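Home | News | People | Rota | Contact
Last updated: January
By Rizwan Mengal, Lellomico staff newsletter

The robot, the rail and the rest of us

A few of you on the Malinowski side have been asking how things are going upstairs with the humanoid, so Ehsan Awan and I were told to write something. Ehsan then remembered he had a lot of invoices to do, so you've got me!

For anyone who missed the meeting, we're spending 14 weeks teaching it to help with the clothes that come back from hire. At the moment that job is all us. Everything gets taken off the rail, checked, sorted for cleaning or mending, and carried off in baskets, and on a busy morning it's 66 pieces before the first tea. My shoulders know every one of them. The idea is that the robot takes over the lifting and carrying and we keep the checking, the mending and anything with beads on it (I wouldn't trust my own brother with the beads).

We're in week seven now. My day has changed more than I thought it would. I used to start at the rail and stay there until lunch, and now I spend the first 30 minutes going through the list with Ehsan, clearing the floor and deciding which garments we'll practise with. Plain dark things mostly, nothing a customer is waiting for. Then it's a lot of trying, stopping, writing it down and trying again. It's slow, I won't pretend otherwise, and on some mornings I could have done the whole lot myself with a sandwich in one hand.
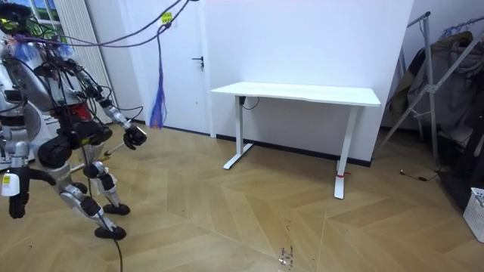
What I do like is that we get asked. When the Durkenitz order came in and we were short on the sorting side, the robot work was put off for the afternoon and I went back to the rail, no fuss. And Setard, who did our training, changed the order of the morning checks after Ehsan said the old one had us walking back and forth across the room all the time.

As for hours, they stay as they are until the trial finishes, and I've got that in an email if anybody wants to see it. After that there's talk of more time on repairs, which would suit me fine, though I know a couple of you like the sorting and don't want to sit at a sewing machine all day. Please say so now while they're still listening! Come up and have a look too, any time after two. Just knock first and mind the cables.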